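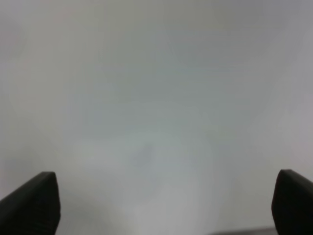
Leave it alone until morning and look at it again in daylight, Kazimiera Górecki wrote back, and for heaven's sake don't put bleach on it.

January 21, 2019

Well, too late on the bleach! I'd already had a go with a tiny bit on a cotton ball before her message came through, and it did nothing anyway except make the whole kitchen smell like the town pool. So there's still a mark. It's faint and kind of bluish-gray, without any real edge to it, and if you didn't know where to look I suppose you'd call it a shadow. But I do know where to look, and now I can't walk through the room without checking on it.

I had the day off for the holiday and the plan was to do the kitchen properly, meaning everything off, everything wiped, everything put back somewhere more sensible than it was. I started at eight with the radio on and by ten I had the entire contents of the baking shelf on the floor and was sitting in the middle of it reading the backs of packages. I own a bag of rice flour. I have no memory of wanting rice flour.

The shelf paper came up in strips, which was disgusting and also pretty satisfying. Whoever put it down (the people before us, or the people before them) must have been expecting a flood, the way it was glued. I used the hair dryer and the old spatula and got most of it, and what was left came off with warm water and dish soap and a lot of muttering. I'm not putting new paper down. Kazimiera says I'll regret it by April and she may be right, but I like how the shelf looks bare.

Then I moved on to the worktable, and that's where I lost the afternoon. I should never have painted it such a light color. It was Radau's eggshell, number 3309, which on the card looked like cream and on the table looks like skim milk, and it shows every single thing that ever happened to it. Tea, beet juice, newspaper, the bottom of the blue pan. I gave it three coats when we moved in and I was so proud of it, I remember making everybody eat off trays for a week so it could harden up.

Most of today's collection wiped right off. For the rest I used the Rind paste, the gritty kind that comes in the little tub, on a damp rag, going in circles and not pressing too hard. Good stuff, though you have to rinse and rinse or it dries to a white film and you think you've ruined the paint. I did think I'd ruined the paint. I went and stood in the hall for a minute. Then I rinsed again and it was fine.

Only the one mark wouldn't budge. Paste, dish soap, baking soda left on while I ate a sandwich, the aforementioned bleach. I think it's ink, probably from that leaky pen I was using for the Christmas cards, but it could just as easily be the pan. Kazimiera's theory is that it's under the top coat and has been there all along, and I only notice it now that the rest is clean. I really don't like that theory. It would mean I painted over something and didn't see it, and I was so careful!

Anyway she says rubbing alcohol next, on a corner of a cloth, and to try it underneath the table first where it doesn't matter. She did her mother's whole kitchen in Clokham that way. I haven't got any rubbing alcohol in the house so that will have to wait until I go past the drugstore, and the bus doesn't go that way until Thursday's errands.

Putting the shelf back took no time at all compared with taking it apart. Flours at the bottom now, sugars above, and all the little jars together in the shoebox lid so I can slide them out in one go instead of knocking them over reaching for the cinnamon. The rice flour went in the bag for the church pantry along with some lentils and a can of pears. I washed the jar lids too and they're upside down on a dish towel by the stove, since I've learned what happens if you screw them on damp.

I didn't get to the drawer by the back door. Otley was lying in front of it most of the day and I took that as a sign. He's not a dog you move. It's string and batteries and takeout menus in there mostly, and one key we've never found a lock for, and it can all sit another week.

Supper was eggs. I ate standing up at the counter so as not to put anything on the table, which I realize is no way to live with a table. My hands are like sandpaper from the paste and I can't find the good hand cream, so it's probably in the drawer.

Need: rubbing alcohol, rags, more dish soap, cinnamon (had almost none left in the jar after all that). Ask K. if she wants the shoebox trick explained or if she already does it.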